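Cindeo toy notes - read me first

Hello, and thanks for downloading this. Cindeo is a little collection of notes about toys and play things, written up by me over a couple of years of working with autistic children and their families, mostly at kitchen tables and on living room carpets. It started as a spreadsheet I kept for myself so I'd stop suggesting the same spinning top to everybody. Then a few parents asked for a copy, then a nursery did, and so here we are with a proper file and a read me.

Last tidied up: 2023-01-25

What's in the folder

toys.csv - the main list, 89 toys, one per row
sessions.csv - short notes from 200 play sessions, one per row
words.txt - the words I use for textures, sounds and so on, so you can search for them
changes.txt - what I altered and when (a bit patchy, sorry)

How toys.csv is laid out

Each row has a name I made up for the toy (I've left shop names out, they change too often), what it's made of, how loud it is, whether it lights up, whether it has small parts, and what sort of play it tends to invite. "Loud" goes from 0 to 3. Nought is a beanbag, three is that drum you regret by teatime! I scored these by ear in my own front room, so please don't treat them as measurements.

The column called "turns" tells you whether two people can easily share the toy. It's the one I get asked about most. A marble run gets a yes, a hand-held fidget gets a no, and a surprising number get "depends".
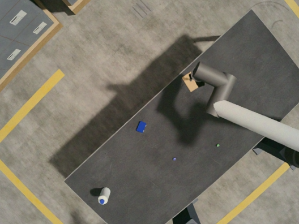
A simulated robot arm reaching over a dark tabletop.

How sessions.csv is laid out

One row per session: age band, which toys were out, which one was picked first, how long it held interest, and a line or two from me. The longest session is 90 minutes, but most are far shorter. There are no names, no birthdays and no exact ages, and every family said yes to their notes being shared in this form. Two settings are marked by name with their blessing, Gokness (a playgroup) and Castdale (a primary school). Everything else just says "home".

I've kept the free text under 2000 characters a row. If one reads a bit clipped, that'll be why.

Things to watch out for

I chose the toys, so the list leans towards what I like and can carry in a rucksack. There's hardly anything for teenagers and nothing with a screen. Water play is thin too - it was mainly winter and I'm a coward about carpets.

Please don't use the "picked first" column to rank toys. Children pick the red one, or the one nearest the door, or the one they had last time. Same goes for blanks in the interest column: a blank means I forgot to look at the clock, it doesn't mean nought.

The Oshima rows (search for it in toys.csv) are a set of wooden stacking pieces that came in three sizes. I first entered them as one toy and later split them, so older sessions only say "Oshima" with no size.

Using it

Share it, print it, add your own rows, stick it on the staff room wall. If you put it online, keep this read me with it and say what you changed. I'd rather you didn't sell it. And do check small parts yourself before handing anything over, particularly with children who mouth things - my notes are no substitute for having the toy in your hand.

Still to do

Sort out the texture words, where "bumpy" and "knobbly" are currently both in use for the same ball. Add a column for how easy things are to wash. Find the missing notes from January.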